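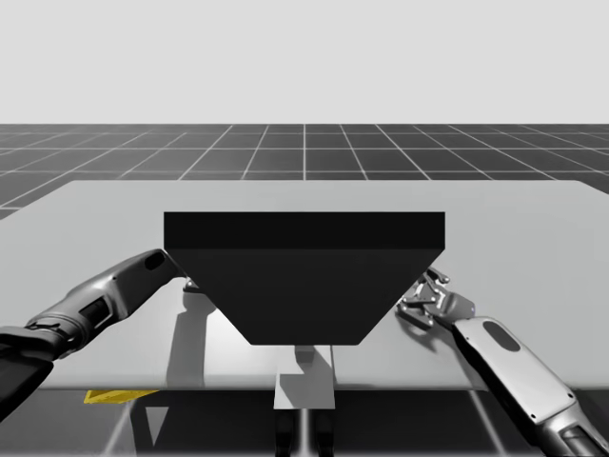 *Issue 40 | Page 12*

# A Practice Cell for Two Arms

**By Ayana Belay**

Small manufacturers that wish to try two-armed automation have generally faced a choice between leasing equipment they may not keep and relying on a supplier's word. Hulano, a simulation service offered by the engineering firm Plasby, is intended for companies in that position. Subscribers build a work cell on screen, place the arms, and test a job before any hardware is ordered.

The service was reviewed for this magazine over a period of four weeks. The standard package includes a plain table, a gridded floor, and a library of fixtures. Users may also load parts of their own. In the hopper exercise, a wide black hopper with a tapered lower section stands at the center of the table, and the two arms reach toward it from opposite sides. The exercise asks the user to plan an approach in which neither arm blocks the other. With the right gripper held open near the hopper's lower edge and the left one largely out of sight behind the taper, the value of being able to move the viewpoint soon becomes clear.

Setup was orderly. The written guide is complete, although the chapter on joint limits assumes more knowledge than many shop managers will have. Our first cell was ready within an afternoon. A second, built from a saved copy, took less than an hour.

Shewit Sisay, who directs product support at Plasby, explained that the visual style was kept spare by design. "Our customers are looking at reach and clearance," she said. "They asked us for fewer textures and faster loading." The surfaces are accordingly plain, and shadows are soft. Readers who hope to use the output in sales presentations may find it too modest for that purpose.

Hulano is priced at $600 per seat each year. A shared license for training centers costs $3,211 and permits up to 1,000 saved runs. Runs beyond that limit must be exported or deleted, and the export tool is slow. Plasby states that a revised version is planned for June.

Two further limits should be noted. Contact between a gripper and a soft material is handled poorly, and Plasby does not recommend the service for work with bags or cloth. The collision report lists events by time only, so that a user must replay the run to learn which link was involved.

Training centers and shops that handle rigid parts will find the service suitable in its present form. Firms that pack soft goods should wait for the Wako module, which Plasby is testing at its Ciltside office and for which no price has been announced.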